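3. Oiling your Berska board for the first time

Okay, the board is out of the box and you've peeled off the sticker. Don't cut anything on it yet! I know, I wanted to slice a tomato on my first one right away too, and it drank up the juice like a sponge. Give it an evening of oil first.

What you need: the small bottle of Proseo oil, two lint-free cloths (an old T-shirt is fine) and a place where the board can sit overnight.

1. Wipe both faces with a damp cloth. Bamboo dust from the packing loves to hide in the groove, so run a fingertip along it.

2. Stand the board on edge until it feels bone dry. In my kitchen that takes a couple of hours, longer in a damp September.

3. Pour a puddle of oil the size of a coin in the middle and rub it out with the grain. Add more as you go. I always do the ends twice, they're thirsty.

4. Wait 20 minutes, then flip it and do the other face the same way.

5. Wipe off whatever is still shiny and leave the board on edge until morning.

Caution: no olive oil, no sunflower oil. They go sticky and then they smell, and you'll be sanding for a whole afternoon to get rid of it (ask me how I know).

Caution: keep it out of the dishwasher, even on the gentle program.

Note: if the surface feels fuzzy after step 1, go over it lightly with fine sandpaper, wipe it again and carry on. Drahomíra Říha, who checks my instructions before they go out, swears by a second coat the next day. I only bother with that on boards I use for bread. 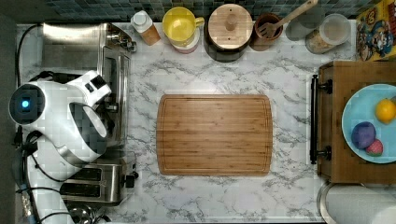
How often do I need to oil it again?

Once a month suits most kitchens. Splash a little water on the board, and if it soaks in and leaves a dark patch, get the bottle out, whatever the calendar says.

6. Next day, buff it with the dry cloth. If your hand comes away greasy, buff some more and give it another couple of hours before you put food on it.

Storing the board between uses is in section 4.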